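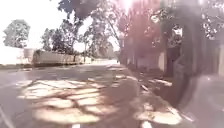
*Fig. 1. Street with tree cover, midday. Walls on the left, kerb and pavement on the right.*

# Street Trees and Shade: notes for session 3

Tomos Edwards, 14 Nov 2018

Read these notes before the Broranau walk. Bring a pencil, the base map and a clipboard.

## Terms

**Carriageway:** the part of the street used by vehicles.

**Footway:** the part used by people on foot. Most of us say pavement, and either word is fine in your write-up.

**Canopy cover:** the share of the ground that lies under leaves and branches when seen from above. It is a property of the trees and does not change during the day.

**Shade cover:** the share of the ground in shadow at a given time. It moves with the sun. A tree on the south side of a street can shade the far footway at noon and leave its own side in full light.

**Dappled shade:** broken shadow with patches of sun in it.

## Reading Fig. 1

The carriageway is in dappled shade, with pale patches of sunlit asphalt between the branch shadows. The footway is mostly in full shade, and its sunlit patches are larger near the bottom of the picture. On our recording sheet the carriageway would be scored D and the footway S.

Glare hides a good deal of the trees and walls further off. Do not score a surface you cannot see properly. Write "not scored" and move on.

## Recording sheet

Use one row for each length of street.

| Code | Meaning |
|---|---|
| O | Open, no shade |
| D | Dappled |
| S | Full shade, or nearly so |
| B | Shade from a building or wall only |

Score the carriageway and each footway separately. If a wall and a tree both shade the same strip, enter B and D together and add a note. Put the time in the first column. Sheets handed in without a time in October could not be used.

## Where we are working

The Rastby group takes the first 300 metres from the bridge. The Ellis group takes the next 105 metres, up to the bend. There are 43 trees on the base map, but the map is old, so mark any that have gone and any new ones.

Stay on the footway while writing. Cross together.

## For next time

Write one page comparing canopy cover and shade cover for your length. Read the Bavville case study, sections 1 and 2, and leave the appendix.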